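3.2 Camera housing maintenance and recalibration

The Kombo survey vehicle carries one forward camera in a sealed housing with a clear front cover. The housing is mounted on the front crossbar, 700 mm above the ground, and is opened only for service. Before each run the cover is wiped with a lint-free cloth and the four retaining screws are checked with a torque driver. The cover is replaced after 300 hours of operation, or earlier if scratches can be felt with a fingernail. Replacement covers are supplied by Brundard and are fitted with a new gasket each time.
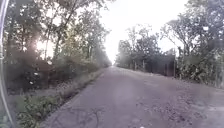
Figure 4. Forward view along a tree-lined road.

Recalibration follows every cover change. The vehicle is parked on level ground at the Ondoler site and the target board is placed 9 m ahead of the crossbar. Intrinsic parameters are estimated first, then the pitch offset. The offset is then checked on a straight road, where both edges can be extended to a common vanishing point. In Figure 4 this point lies slightly left of the image center, and fine detail in the foliage is lost to blur. The overexposed sky between the trees is masked before exposure statistics are computed, and the curved rim at the extreme left is excluded from the edge search by a fixed mask. If the yaw estimate differs from the stored value by more than the tolerance in Table 2, the bracket is loosened, reseated against its dowel pins and measured again. Both values are entered in the Jestden service log with the serial number of the cover.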